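Workshop notebook – clothes corner
Saturday, written in the evening while I still remember

I have used today for the clothes rack and everything near it. It was promised in August and then forgotten, also by me.

State when I came in: garments on the rack in no order, half of them with the store tag, half without. The Dado hangers mixed with the older ones. Two shirts were lying over the back of the chair. I wrote first what we have and only afterwards began to move, because last time I moved first and then could not say what was missing.

Inventory of garments: 30 on the list, and I found all of them, but 3 were in the Jasurik box under the table and not on the rack. I do not know since when. I ironed them, low heat, with a damp cloth between. The gray skirt has a shine on the left side which will not go away. It was me or the iron, I cannot decide.

Hanging of trousers. We have discussed this already and I try to write it once in a proper way, so we can stop discussing.

1. Button and zipper closed before the garment goes on the hanger. An open zipper catches on the next piece.
2. Legs together, seam on seam, then fold over the bar. Fold should be at the knee or a little above it. If it is lower, the waist side becomes heavy and the trousers slide down slowly overnight.
3. Store tags stay on. We had the idea to cut them, but then we lose the size and the fabric information, and Tu wants them back complete if we exchange.
4. Pins: look before you put your hand inside.
5. Plastic hangers for the light fabrics. The wire ones leave a line.

The cream trousers I left folded over a white plastic hanger with the paper tag still on it. There is a tiny metal pin above the tag, so please attention with the fingers.
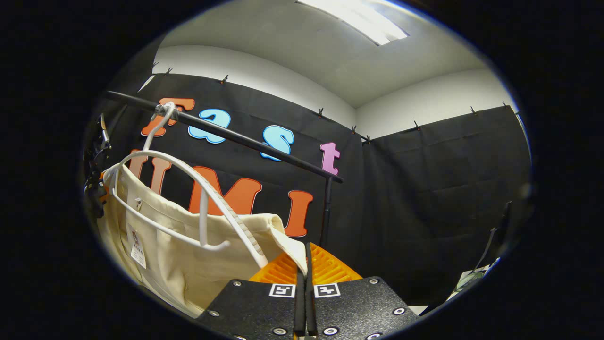

Jinfeng Xue: I don't agree with point 2. Fold at the knee is good for wool, but the pale cotton ones get a crease there and then it must be ironed again on Monday. I would hang them by the hem with a clip hanger, waist down. It takes longer to hang but less time in total. And please do not write rules for the tags before we hear from Tu, maybe they don't care at all.

Answer to this, so it is in the same place: we have only 6 clip hangers and four of them are weak. I tested with the brown corduroy, and in one hour it was on the floor. With light cotton it can work. I propose we give the good clip hangers to the palest pieces, and all other trousers stay over the bar. For the tags I will write to Tu, you are right that I only assumed.

Mhairi Mowat asked me by phone if I can also put the garments by color. I did it by length first, short on one end and long on the other, and inside the same length by color. I think it is a good compromise, but the rack looks now a bit like a staircase. She can see it herself and say.

The fabric panels. They took me most of the afternoon. When one panel is hung with the clips too far from each other it makes a belly between them, and the lower edge is no longer straight. I took the clips off and put them again with one hand width between. It is better. Still not perfect, the fabric itself is a little stretched, I believe from the time when it was rolled wet. For the next purchase I would take the heavier quality from Drornedik, it costs more but it falls down straight by its own weight. We should not wash it at 60 like the last one.

Steam works well on the creases when the panel is already hanging. Start from the top, slowly, and pull the lower edge with the other hand. Do not stay on one spot. I tried it also from the back side and saw no difference.

Small clips: the box says 1000 pieces, which was clearly too optimistic from whoever ordered. They break in the cold and they break in the sun, so maybe we will need them all. I put a full cup of them on the shelf and the box back under the table. Broken ones go to the trash, not back to the cup! I took out many broken ones today.

Trash. The mint-green bin is too small for a day like this. It has its pale green bag, but with crumpled cream-colored stuff in it, it comes up a little over the rim very quickly, and then things fall among the cables on the floor. My wish is a second bin next to the ironing board, only for fabric scraps and threads. 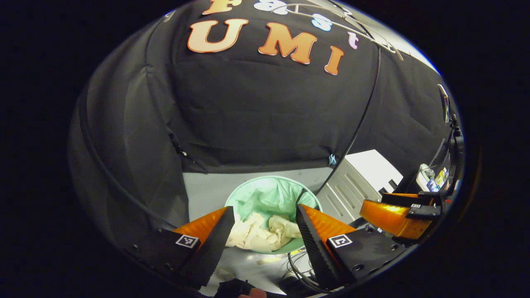
Until we have the second bin, please change the bag at noon and again before leaving. Bags are in the drawer with the scissors. They are the thin type, so when there are pins or broken clips inside, use two bags. Pins which are still straight I collect in the lid of a jam jar – it is standing by the sewing machine, do not throw it away.

Floor: I have swept near the ironing board. More than one button was there, I put them in an envelope with the word "buttons" and the color of the thread. One big brown one belongs surely to the long coat. The other ones I could not match.

Still open:
– write to Tu about the tags
– new clip hangers, ask Mhairi for the budget
– try the hem hanging with one cream pair, over one night, and look at the crease (Jinfeng)
– sew the brown button
– second bin
– gray skirt, maybe vinegar and water, I read it somewhere, first on the inside

Iron is unplugged, water tank emptied. Key is in the usual place.

2 comments – 0 shares
Workshop notebook | Contact | Back to top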